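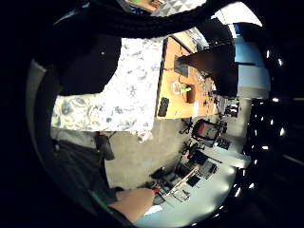
Flutureck Home Pages, No. 86

How to put a working desk in order at the end of the day

In the last number I wrote about the kitchen drawer, and several readers from Idavgate asked me to continue with the desk. I was glad for this question, as the desk is the piece of furniture with which I have fought the longest. My method takes a quarter of an hour the first time and afterwards only a few minutes in the evening. I explain it for a wooden desk that stands near a window, with a phone, a cup, a small box and some cables on it. If your desk is of glass or metal, you can follow the same steps, only the part about cleaning is different.

What you need

A soft cloth, slightly damp, and a second one which is dry.
A tray for the kitchen.
A small box without a lid. A white one is good, you see at once what lies inside.
Strips of fabric tape with hook and loop. I use the ones from Soser, the roll is 400 centimeters long and I still have more than half of it.
Some small white cards and a pencil.
A paper bag for the trash.

Before you begin

Save your work and turn off the monitor. Push the chair away completely, so that you can stand in front of the desk. I have tried to do this work sitting, and I always finished by reading old papers. Also look at your sleeves. With a wide jacket it is very easy to pull a cup over when you reach to the back, so take it off or fold the sleeves up.

Step 1. First the cup

Everything which can spill leaves the desk before you touch anything else. Put the cup on the tray, and with it whatever is lying across the top of it. Many people use the cup as a shelf. It begins with a spoon, then comes a marker or a snack, and the next person who lifts the cup does not expect it. If you like to have a cup beside you while you work, give it one fixed place, on the side of the hand you write with, and not in front of the cables.

Step 2. The phone

The usual place of the phone is near the front corner, where the hand arrives first. This place is comfortable but also dangerous, for the phone is pushed a little each time you put your arm down. Move it inside by the width of one hand and lay it with the long side parallel to the edge of the desk. In this position it takes less room and you notice immediately when it has moved. During cleaning put it on the chair, with the screen up.

Step 3. The small things

Now collect all the small things in the box without thinking about them. Do not sort yet. Clips, erasers, keys, adapters, all go in together. When the surface is free, sit down for one moment and empty the box on a sheet of paper. What you used this week returns to the box. What belongs to another room goes on the tray with the cup. What you cannot recognize goes in an envelope with the month written on it, and if you did not open the envelope after two months you can let it go. My own envelope from November had inside three screws and a key for a lock that we do not have anymore.

Look on the floor also. Small things fall at the side where the legs are, and they like to roll behind the foot of the desk. A small red cap on a gray floor is easy to find, a gray one you will find with your foot.

Step 4. The cables at the far end

This is the step that people leave out, and I understand them. The cables are at the back, they are dark, they are dusty, and each one looks the same as its neighbor. Please do not pull. Follow every cable with two fingers from the device until the socket, and only then decide.

a) Unplug the cables which end in nothing. There is always at least one.
b) Lay the rest flat, beside each other.
c) Make a loop from the part that is too long, the size of your palm, and close it with a strip of the tape. The strip must turn easily around the cable. If it is too tight the cable will bend hard at this place.
d) Write on a small white card what each cable is for and lay the card at the end of the desk, next to them. "Screen," "lamp," "charger" is enough.

The tape is sold at Ramalho in the street behind the market, article 3489, but any fabric tape will do. I do not recommend wire ties from bread bags, they cut into the cover.

Step 5. Cleaning the wood

Wipe with the damp cloth in the direction of the grain, from the window side toward you. Then go over it directly with the dry cloth. Do not spray water on the wood itself. A desk with a warm orange tone shows the rings of cups very clearly when the light comes low from the window, and so the late afternoon is the best time for checking. If a ring stays, leave it for one night and look again in the morning before you try anything stronger.

Step 6. Putting back

The screen goes first, and it should stand so that the bright window is at your side. With the window behind the screen the eyes become tired, I feel it after one hour. If the room gives you no choice, a thin curtain helps. After the screen come the box and the phone. The cup returns last, washed.

Bags

A bag or strap which hangs from the chair will catch on your knee or on the corner of the desk. Put a hook under the side of the desk, or simply on the wall, and hang it there.

For the evening

Cup to the kitchen, small things in the box, phone to its place, one look at the floor. I do it before I close the curtain.

In the next number: the shelf above the washing machine, and how to fold shirts that have a thin hem.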